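Who Investigates the Chapter?

September 25, 2021

Complaints against officers of membership groups tend to follow a fixed path. A member writes to the chapter secretary, the secretary forwards the letter to the executive board, and the board decides whether it will look into the matter. In many bylaws the accused officer keeps a vote on that board until a finding is made.

The Zamora Tenants' League rewrote that rule in February. The league has 3,801 dues-paying members in four counties and had handled misconduct complaints internally for most of its existence. Under the new procedure, an officer named in a written complaint is suspended from board votes within 4 days, and the file goes to an outside reviewer. The league retained Bekier, a firm that does workplace inquiries for nonprofits.

The contract covers intake, interviews and a written report. It does not cover discipline. That power stays with the board, which must publish its decision to members but may withhold the report.

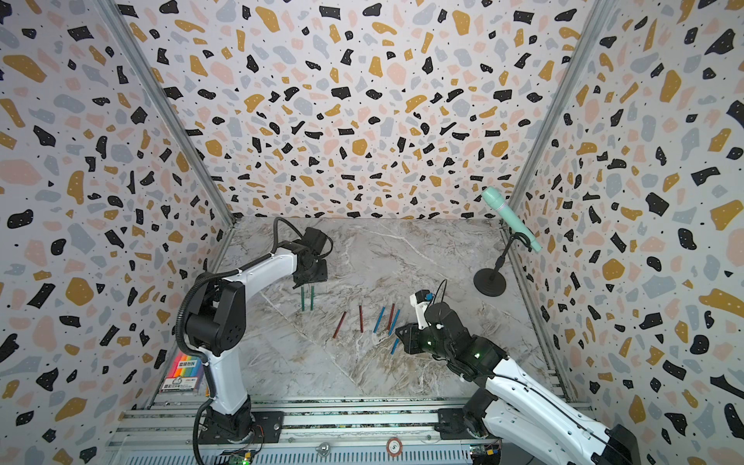 Withholding is the part most often disputed. Complainants generally want the findings released, at least in summary. Insurers generally do not, and a liability policy may be priced on the assumption that reports remain privileged. The league's insurer, Trendberg, accepted a one-page summary with names removed – a compromise that took over 130 days to settle.

Jurisdiction is a second problem. A state body can remove a chapter president from office, but it usually cannot end the membership without a separate hearing. An officer who resigns before the report is finished may fall outside the process altogether. The league's text closes that gap by letting a review continue for former officers, provided the complaint was filed while they held the post.

The Lurkari Fund, which makes grants to local advocacy groups, read the bylaws of 466 applicants last year and now asks each one to name an outside contact for complaints. It does not require a full review clause. Groups without a named contact can still apply, but payment is held until one is supplied.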